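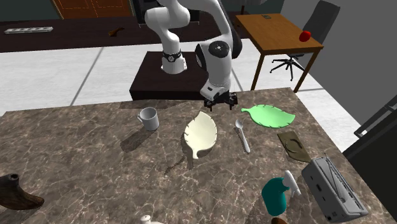 Building cluttered tabletop scenes for a grasping test

This tutorial shows how we prepare the simulated scenes for the Cetari grasping test, and how we use them to compare two policies in a fair way. I assume that you already have the simulator running and that your arm model loads without errors. The method was worked out in the Malen project, and I only write down the steps in the order which gave us the least trouble.

Step 1. Fix the arm before anything else

Place the base on its own platform behind the counter and do not move it again. In our first version we allowed small changes of the base position between scenes. This was a mistake, and it cost us most of October. When a grasp failed, we could not say if the object was difficult or simply too far away.

Set the start pose with the gripper open and above the far part of the counter. Both policies must start from exactly this pose.

Step 2. Choose objects that do not look like each other

A mug, a spoon, a radio and a flip-flop ask for quite different grasps. The mug can be taken by its wall, the spoon gives the fingers very little height to work with, and the flip-flop lies flat. If you use only boxes and cans, your success rate will look good and tell you little.

It is also useful to include one pair with a similar shape and different colours. We use two leaf-shaped dishes, one cream and one mint green, and turn them in different directions. With an instruction such as "pick up the green dish" you can then see if the policy reads the colour or only the shape.

Step 3. Drop, settle, check

Put each object a little above the counter at a random position and rotation, then run the physics for 800 steps. After this, reject the scene if:

– any object has fallen to the floor
– any object is still moving
– two objects are inside each other

With our settings around 70 scenes pass from every hundred. If you get far fewer, look first at the collision meshes. Thin objects are the usual reason.

Do not reject a scene only for looking untidy. An object near the corner, or one which leans a little, is welcome.

Step 4. Leave the room in

It is tempting to remove the furniture to save rendering time. Please keep the doors, the desk and the chair. A policy trained against an empty grey background learns to treat everything brown as counter, and the error appears only later. Change the marble texture and the light direction between scenes, so that the shadows fall differently.

Step 5. Run both policies on the same seeds

Save the seed of every accepted scene. Run each policy 5 times per scene and write the result of every attempt in one table, with the target object in its own column. The script from Annatjie Xaba (in the Khumalo folder) does this and also stores the final gripper pose.

In our last comparison the Dornar policy reached 87 per cent on the mug and was much weaker on the spoon. The average over all objects hid this completely – so please report the numbers per object, even if the table becomes long.

Common problems

The gripper closes beside the object: check that the camera pose in the config is the same as in training.

Objects shake after settling: make the physics time step smaller before you touch the friction.

Results change between two runs with the same seed: the texture loader has its own random generator, and you must set its seed separately.

Last changed: June 2026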